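Doltora Hires a Robot to Put Away One Pear

23 Oct 2024

Doltora, the small automation outfit behind the Memow sorting arm, has begun its second round of collecting examples for a learning system it calls Apaza. The curriculum is not demanding. There is a toy pear, there is a pink bowl, there is a blue bowl, and there are 800 tries on the schedule before anyone gets to change the fruit.
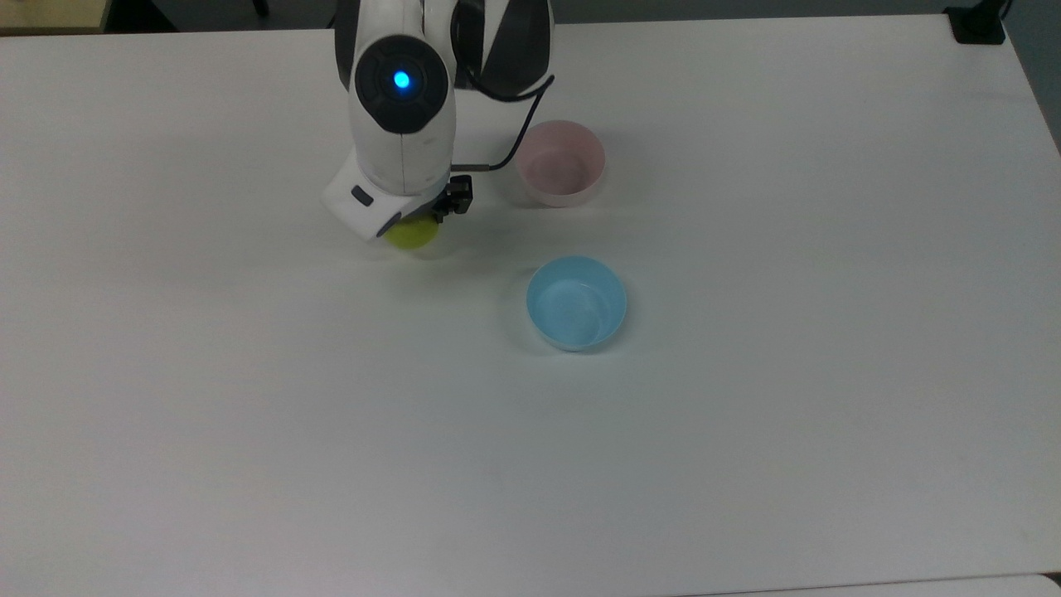

Vol. 4, No. 2

Each try is recorded from start to finish, including the ones that go badly, and filed with a short line of instruction such as "pear in the blue bowl." Apaza is then supposed to work out the general idea for itself. The first round, in February, ran to 500 examples and taught the system a great deal about one particular corner of the table, where the pear had been set down nearly every time. Move it a hand's width over and the arm would reach confidently for the old spot.

"It had learned our habits, and our habits were lazy," said Percy Yupanqui, who runs the collection work and has asked to be remembered for other things. This round, the pear and both bowls get new positions between tries, picked off a printed list so that human taste stays out of it.

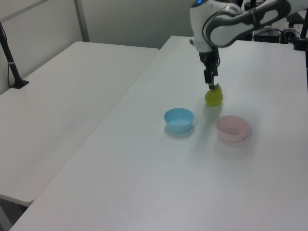
The list has its critics. Eusebio Quispe, who resets the table for most of the shift, says it sends the pink bowl to the same awkward place more often than chance should allow, and he has begun keeping notes. Yupanqui says that is what chance looks like. The notes continue.

Failed grasps are kept in a separate folder and will be used later to teach Apaza what a mistake is. Quispe reports that the folder is coming along nicely.

Clukent, a packing company that has agreed to try the finished system, handles boxed goods and no pears of any kind. Doltora says boxes come next, once the 800 are done and checked.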